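讲稿备注:手持夹爪怎样采集示范数据
2018年10月9日,Hodano 内部技术交流
讲者自用,中文讲。中文不是我的母语,句子写得完整一点,讲的时候可以照着念。

第1页 标题

大家下午好。谢谢 Relu Pană 安排了这次交流。我的题目很长,其实内容很简单:我们怎样给学习系统收集例子,收集的时候犯过哪些错误,现在的做法是什么。

先说明两件事。第一,我不讲模型结构,模型的部分请问 Mulugeta Weldu,他坐在第二排。第二,我讲的都是我们小组自己的经验,别的小组条件不同,数字不一定适用。

(停一下,等后面的人坐好。)

第2页 为什么不用遥操作

以前我们用遥操作收集数据。操作员坐在台子前面,用主手控制从手,看着屏幕做动作。这种方法的好处是记录下来的就是机器人自己的关节角度,不用转换。坏处是慢。一个很普通的动作,比如打开抽屉,人用手做只要一眨眼,遥操作要等很久,操作员还很累。

还有一个问题,遥操作的台子很重,搬不动。所以我们的数据全部来自同一张桌子、同一种灯光、同一面墙。模型学会以后,换一个房间就不会了。Mulugeta 当时给我看过一次结果,抽屉的把手换了颜色,夹爪就停在空中不动。我印象很深。

所以我们改用手持夹爪。人直接拿着夹爪去做家务动作,夹爪上有相机,有标记块,事后可以算出它在空间里的位置和张开的程度。机器人不用到现场。

(这里可能有人问精度。回答:先听完第5页再说。)

第3页 设备

我们这一套设备的项目名叫 Fokton。每个操作员拿两只夹爪,左右手各一只。另外还有一个从头部高度拍的视角,用来看整个工作区域。所以同一个动作,我们有手上的画面,也有高处的画面。

手上的画面离物体近,可以看清夹爪的垫子和把手怎样接触。高处的画面可以看到两只手的关系。两种画面缺一种,数据还可以用,但是后面的处理会麻烦很多。

标记的作用要讲清楚,因为新来的同事常常误会。标记不是给模型看的,是给定位程序看的。程序在画面里找到黑白方格,就能算出夹爪朝哪个方向。如果标记被袖子挡住,或者反光太强,程序就找不到,那几帧就断了。断得少可以补,断得多这一条就作废。

讲一下袖子。这个问题听起来很小,但是我们为它浪费过很多时间。衣服宽松的时候,手臂一抬,袖口就垂到标记上面。后来我们在出发前的检查单上加了一行:袖口是否会挡住标记。Norbert Tichý 建议统一穿窄袖的衣服,我没有同意,我希望数据里的衣服也有变化。现在的办法是袖子可以随便穿,但是要先试做一次,看定位程序有没有断。

第4页 场景怎么选

我们先列了房间的种类:厨房、浴室、储物间、办公室的茶水角。然后在每一种房间里找“会动的东西”:门、抽屉、水龙头、瓶盖、毛巾。今天主要讲浴室。

为什么浴室值得讲?我个人认为它是家里最难的房间。

首先,白色的东西太多。洗手柜是白的,马桶是白的,浴缸也常常是白的。白色的门关在白色的柜体上,边缘很淡,相机自动曝光一变,缝就看不见了。模型只能靠把手来判断门在哪里。

其次,地砖会反光。顶上的灯在地砖里有倒影,标记块靠近地面的时候,定位有时会跳。我们试过把灯关掉一部分,画面又太暗,噪点多。最后决定灯照常开着,反光也是真实环境的一部分,只是处理的时候要把跳动的帧标出来。

再有,空间窄。人蹲在柜子前面,膝盖、鞋子、另一只手都会进到画面里。一开始我们要求操作员尽量不要让自己的腿出现,结果他们的姿势很不自然,动作也变了。Yayra Dogbe 看了录像以后说,这样采来的数据,教的是一个怕看见自己腿的人怎样开门。大家都笑了,但是她说得对。我们把这条要求删掉了。

(讲到这里语速可以慢一点,这一页内容多。)

第5页 一次采集的流程

下面是我们现在的流程。写得细一点,因为会后 Hrubý 那边的同事要照着做。

到场以后先做同步。所有相机对着同一个闪光信号录一小段,后面靠这一段对齐时间。做过一次还不够,中途换电池以后要再做。

然后做夹爪的开合校准。两只夹爪分别完全张开、完全合上,慢慢做,反复几遍。程序从这里知道“开”和“合”的两个端点。左右两只不能共用一份校准文件。我们曾经共用过,右手的数据全部偏了,花了很长时间才找到原因。

接着绕场地走一圈,把房间从各个角度录下来,给定位建图用。走的时候不要快,转弯的时候更要慢。砖墙这样花纹多的表面对建图很有利,纯白的墙就比较困难。如果房间的墙全是白的,我们会在墙边放几件有花纹的东西。

之后才开始正式录动作。我们把一条示范定义为:从两只夹爪都离开物体开始,到两只夹爪再次离开物体结束。中间不管做了几个小动作,都算一条。每条不超过30秒。超过的时候,大多是操作员犹豫了,这样的例子对模型没有帮助。

一个场景至少录20条。录完以后改变一点东西再录:毛巾换位置,瓶子换位置,人站的方向也换。变化的时候请写一句话的记录,不要只写“已改动”。我看过一份记录,整页都是“已改动”,没有人能知道改了什么。

每个场景由2个人负责,一个人操作,一个人看记录和时间。看记录的人有权喊停。操作的人自己常常感觉不到动作变形了,尤其是蹲久了以后。

关于精度,现在可以回答了。手持夹爪算出来的位置不如机器人关节读数准。对开柜门、拉抽屉这样的动作够用,对插钥匙这样的动作不够用。我们目前不采需要很高精度的任务。如果你们的项目需要,请会后找我单独谈。

第6页 我们犯过的错误

这一页我想讲得诚恳一些。

错误一:只留成功的例子。第一批数据里,凡是夹爪滑脱的,操作员都自己删掉了,觉得难看。后来 Mulugeta 问,滑脱以后再抓一次的例子在哪里?我们没有。模型第一次没抓住,就不知道下一步该做什么。现在的规定是滑脱了继续做,做完照样保存,在标签里写“重试”。

错误二:动作太快。手持的时候人很容易用自己平常的速度。机器人跟不上这个速度,画面也会模糊。可是故意放慢又会像演戏,停顿的位置很奇怪。我们现在给操作员的说法是:像家里有人在睡觉那样做。这句话是 Mohsin Minhas 想出来的,比任何速度数字都好用。

错误三:标签写得太晚。我们曾经采完一个星期再写标签,很多细节已经忘了。打开的是左边的门还是右边的门,看录像当然能看出来,但是操作员当时本来想开哪一扇,录像里看不出来。现在当天写完,写不完不采新的。

错误四:左右不统一。有人说“左门”是指自己面对柜子时的左边,有人是指柜子自己的左边。请大家统一用操作员面对物体时的左右。这条规定写在每一份表格的最上面,仍然有人写错,所以看记录的人要核对。

错误五和我自己有关。我把两个场地的文件放进了同一个目录,名字也一样,后面的覆盖了前面的。现在目录名里必须有场地代号。这个错误我不想多讲。

第7页 数量与检查

我们这个月的目标是浴室场景2,000条。到今天早上为止已经录了大部分,通过检查的比录的少。请大家报告进度的时候只报通过检查的数量,不要报录的数量。以前两个数字混在一起,Relu 拿去做计划,计划就不对了。

检查分两步。先由程序检查:时间有没有对齐,标记丢失有没有超过限度,夹爪开合有没有在合理范围里。再由人看。人看的时候不用看全部,但是每个操作员、每个场景都要抽到。看的人不能是采的人。

人工检查时主要看接触的那一刻。夹爪的垫子有没有真的碰到把手?是用指尖拉的,还是用侧面勾的?两种都可以接受,但是标签要分开。勾开的门和夹住拉开的门,对机器人来说力的方向很不一样。

有时候操作员为了方便,会用夹爪的外壳把门推上。这也可以保留。人在家里也用胳膊肘关门。我和 Norbert 在这一点上意见不同,他认为应该只保留标准动作,让模型先学干净的例子。我们约定两种都采,分开存,训练以后再比较。结果还没有出来,今天不能讲结论。

(如果时间不够,跳过上面一段。)

第8页 现场

这一页让大家看几秒钟,不要急着说话。然后讲三点。

一,注意两个视角的距离差别。夹爪上的相机里,夹爪自己的垫子占了很大一块,柜子在后面。另一个视角里,整个柜子的正面都在,两只夹爪都看得到。

二,注意右边的门。从夹爪的视角看,它开着。开着的门会挡住后面的一部分空间,所以建模时要把门当作会移动的障碍物。

三,台面上的粉色布和瓶子。布没有固定形状,我们没有给它建模型,只在标签里写位置。

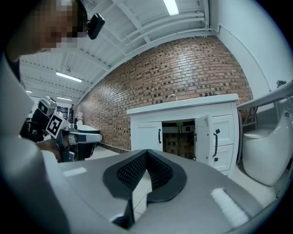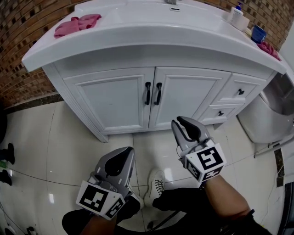
图:浴室洗手柜场景,手持夹爪采集。第一张为夹爪相机视角,第二张为头部高度视角。

第9页 接下来

Flelter 场地下周可以用,那里有厨房。想参加的人请在今天会后告诉 Yayra,她负责排时间。第一次参加的人需要先做半天练习,练习的数据不进正式目录。

提问环节。可能的问题和我准备的回答:

问能不能一个人采。可以录,但是我们不收。没有人看记录,标签的错误会多很多。

问能不能用手套代替夹爪。人手的手指太多,动作转不到我们的夹爪上。Mohsin 试过,他有一份简短的报告,可以向他要。

问数据里出现人脸怎么处理。入库以前统一打码,原始文件不放在共享盘上。

问设备能不能借。能,先在表上登记,还的时候把电池充满,标记块用干布擦,不要用酒精,酒精会把黑色擦花。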